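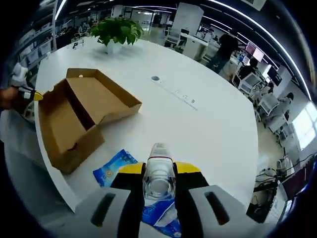

Opinion / Office Life

I have a soft spot for the big shared table. Every office I have ever liked had one, and the couple I didn't like had none, or had one that somebody had made so handsome that you felt you ought to ask before setting down a sandwich. A good one is large and white and a bit put-upon. It has a plant on it with more leaf than pot, a small white cup at the far end, a cardboard box with its flaps folded back, a plastic bag and a clear bottle with a touch of red at the neck. There are people at their screens a few steps away, and daylight coming in at the window behind them. I would happily work there tomorrow.

I bring it up as the tidy desk people are having another of their seasons. In December our own building got a newsletter from Devadiga, the firm that looks after the fittings, asking all tenants to keep shared surfaces clear at the end of the day. It ran to 542 words (I pasted it in and checked, I am that sort of person) and the word "clutter" came up more often than the word "people". My old colleague Lieven Mulder printed it out and left it on the shared table, where it stayed for most of the winter with a mug on it.

Now, I am not arguing for squalor. I have cleaned out an office fridge in August and I know where all this leads if you let it. But a cardboard box on a table is a very different thing from a forgotten yoghurt. A box standing open is a job half done, and I find that cheering. Somebody is unpacking something, or packing it up again, or sorting out what goes where, and if you happen to be walking past with your tea you can stop and put a hand in. I've had more useful talks over an open box than in any meeting room with a booking screen on the door.

When I worked at Skotow we had 28 of us on one floor and one long table down the middle, bought second-hand, and everything landed on it. Post, birthday cake, samples, somebody's bicycle lights. Imad Nseir ran the stockroom and did all his sorting there, bags to one side and bottles to the other, and he'd keep up a conversation with whoever was nearest while he did it. I learned what the company sold from standing at that table, which was a good deal more than I'd learned from the induction. Then we moved. The new place had lockers, and a proper packing area behind a door, and a lovely table nobody was meant to put anything on. Imad went behind the door with the boxes and I doubt I spoke to him twice a month after that.

I do have views on the table itself, if anyone from a fittings firm is still reading. Put the sockets in the top, please, set down flat so that a box can slide over them, and put in one of those round grommets for the cables while you're at it. Crawling about underneath looking for a plug is no way for a grown adult to spend a morning. Let it be big enough that a person can unpack at one end while somebody else has a coffee at the other. And leave the plant alone! There is always some talk of moving the plant. It's fine where it is, it only wants water, and it gives people something to look at when they are thinking.

What I'd ask of the rest of us is modest enough. Flatten the box once it is empty. Take your bottle with you, and the bag too, or fold it up and put it in the drawer with the other bags – every office has that drawer. If a thing has sat there a week, ask whose it is before you bin it. None of that needs a newsletter.

Lieven, I should say, has gone over to the other side. He has a clear desk policy at his new place and tells me he sleeps better. I'm glad for him, though when I visited there was nowhere to put my coat.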